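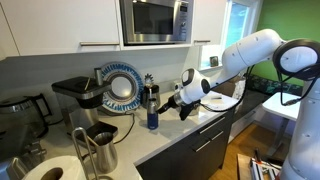 Paula Ursu has 14 rules for a kitchen counter, and she breaks most of them before breakfast. She runs Fondau, a two-person business in Akbridge that charges people $118 an hour to be told they own too much coffee equipment. Her own coffee equipment has a drip machine, a glass carafe and a steel frothing pitcher in it, plus the silver and black corner of an espresso machine that she would like me to stop looking at. "Those are for different moods," she says.

What are the moods?

"Tired," she says. "And company."

She grew up in Plevenau, in an apartment where the counter was, by her account, as wide as a cookie sheet. Her mother kept one pot on it. Ursu now has room for a paper towel holder with a curved chrome rod, which she calls the only thing in the kitchen with good posture, and a navy water bottle that lives near the front edge in violation of rule six. (Rule six: nothing tall in front.)

"A client would get a speech for that bottle," she says. "I would do the voice and everything."

The speech has made her mildly famous. One couple, the Sandus, paid for 12 hours and kept every single mug. Ursu still sends them a holiday card. "They moved the mugs to a different shelf," she says. "I count it as a win. I have to count something."

She is less forgiving about cords. The black one from her coffee maker wanders across the counter, and when I bring it up she changes the subject to grout, on which she has strong views and, she says, 655 saved photographs.

Does she ever put everything away?

"Once, for my sister's visit," she says. "She asked if I was moving out."

She offers me a coffee. I ask which machine. She says it depends on whether I'm staying.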